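4. Preparing the table and the objects

This section explains how to lay out the Losico table set before a tidying activity, and how to put it away after. Please read it completely one time before you begin. The set is for indoor use only.

4.1 The cloth

1. Wipe the table and let it dry.
2. Unfold the white cloth and lay it over the table top. Start from one short side and walk to the other side while you hold both corners.
3. Smooth the cloth with the flat hand, from the middle to the outside. Small wrinkles are no problem. A thick fold must be removed.
4. Check the front edge. The cloth must not hang so low that a person can step on it or pull it when sitting down.

Note: The cloth comes folded in the box, so one long crease may remain visible for the first days of use. You do not need to iron it.

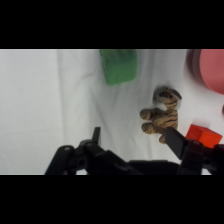 Caution: Do not fix the cloth with pins. If it slides, put two strips of removable tape on the underside, near the back corners.

4.2 The objects

The activity uses green blocks, a red-orange block, a pink bowl, a small stuffed tiger and the knotted rope toy in tan and brown. Take everything out of the bag and look at each piece before you put it on the table.

1. Place the bowl first, on the right side of the table, with the opening up. It should stand flat and not rock.
2. Place the green blocks with a free space between them. They can lie flat or stand up, and they do not need to be parallel to the table edge.
3. Place the red-orange block near the front edge. It must sit fully on the table top.
4. Put the rope toy near the middle. Do not try to make it round or straight, it will go back to its own shape.
5. Lay the tiger on the cloth where it can be picked up without touching another object. 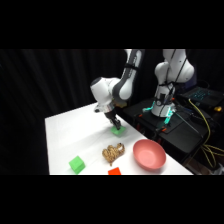 Must the objects be in the same place every time?

Only the bowl has a recommended place, on the right side. The other objects can change position from one round to the next, and we suggest that you change them, so the activity stays interesting. Keep a hand's width between an object and the bowl.

4.3 Light and background

A plain, dark background behind a white table makes the colors easy to see. A black curtain with normal folds is sufficient. Let it hang freely behind the table and do not tuck it under the cloth.

1. Switch on the room light and look at the table from the front.
2. If there is a strong shadow over the bowl, turn the lamp and not the table.
3. For a desk lamp, a lamp of 800 lumens is enough.
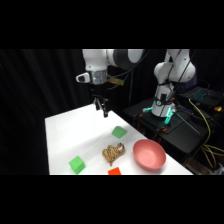

Caution: Keep the lamp at a distance from the curtain. Let the lamp cool before you move it.

4.4 Between two rounds

1. Take all the objects out of the bowl.
2. Shake the rope toy over a waste bin. New rope loses short fibers, and these stay on the white cloth.
3. Smooth the cloth again where it has moved.
4. Place the objects as in 4.2.

After 6 rounds, turn the cloth so that the other long side is in front.
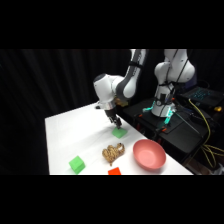
4.5 Cleaning and storage

Wipe the blocks and the bowl with a damp cloth and a drop of mild soap. Do not put the blocks in the dishwasher. Brush the tiger with a soft, dry brush. If the rope toy became wet, hang it by one end until it is fully dry inside the knots too.

Store the bowl at the bottom of the box, with the tiger inside it. The blocks go beside it, and the cloth comes last, on top. Nothing heavy should be placed on the closed box.

Missing pieces can be ordered from Lutano with part number 99. Please write the color of the piece on the order form.

Text: Mahtab Mohammadi. Checked by Guido Piras, 5 Feb 2026.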